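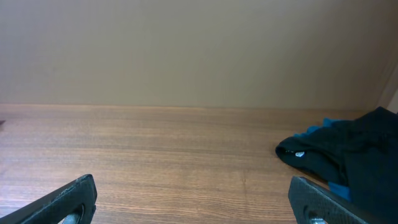 Does soft cloth need to be ironed before it is put away?

Most of it doesn't. Brushed cotton and fleece can go straight to the shelf if they are shaken out and smoothed by hand while they are still a little warm from the dryer. Ironing flattens the surface, and on fleece a hot iron can leave a shiny mark that won't come out.

Folding Table
Photos and text by Dilek Soylu

1,077 shares
4 comments

I do my folding on Saturday, usually in the morning before the light moves off the table. These are pictures of the table and the cloth, with notes on how I handle the soft things. I have written about sheets and shirts elsewhere on the site, so they are left out.

The table

Brown wood grain running the long way, and a plain wall behind it in a color the paint store would call greige. A piece of dark fabric is lying crumpled on the right side, waiting its turn.

A table is easier on the back than a bed. I used a bed for years and had to bend for every piece. If you are choosing a table for this, get one that comes up to your hip and has a top you can wipe down with a damp rag. A smooth top matters most with fuzzy cloth, which will catch on any splinter or rough corner and pull. Check the underside of the edge as well. That was where my old Trustar table used to snag everything, and I sanded it twice before I gave up and let it go to the garage.

I wipe the top before I start. Lint sticks to dark cloth, and so do crumbs if anyone has had breakfast there. Let it dry before you put anything down.

The order I work in

Dark pieces go first and light ones after. I start with whatever is biggest, so the small things can be stacked on top at the end. Anything with a stain that didn't come out goes back in the hamper right away. If it gets folded it will be forgotten, and by the time you find it again the stain has set.

I stopped using dryer sheets on the fuzzy things. They leave a coating, and after a few months the cloth doesn't soak up water the way it did. A small measure of Jelline in a cool wash has been enough for me. I tried the Lins powder over the winter and it left white streaks on anything navy, though it was fine on towels.

The cloth up close

Soft blue-gray fabric, bunched up and full of creases, with a fine fuzzy surface. The deepest fold looks almost navy.

Creases like that will mostly come out by hand. Hold the piece by two corners and give it one hard shake, then lay it down and push the wrinkles toward the edges with the flat of your palm. Don't tug at a crease from the middle, which stretches the cloth and gives you a new one beside it. If a line stays, flick a little water on it and leave it for the length of a cup of coffee.

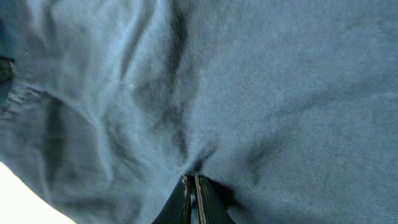
Putting it away

I fold in half, then in half again, then in thirds if the shelf is shallow. My stacks are 4 high at the most. Any taller and the bottom piece comes out as creased as it went in.

The shelves are Duvow, the open kind with slats. They let the air through, but the slats will print lines on soft cloth if it sits there all summer. I lined mine with plain brown paper and change it every June. Cedar blocks go in the back corners, not touching the fabric.

Blankets and throws that won't be needed until fall can go in a cotton pillowcase with the end folded under. Plastic bags hold damp, and the cloth will smell musty when you open them.

4 comments
Share this page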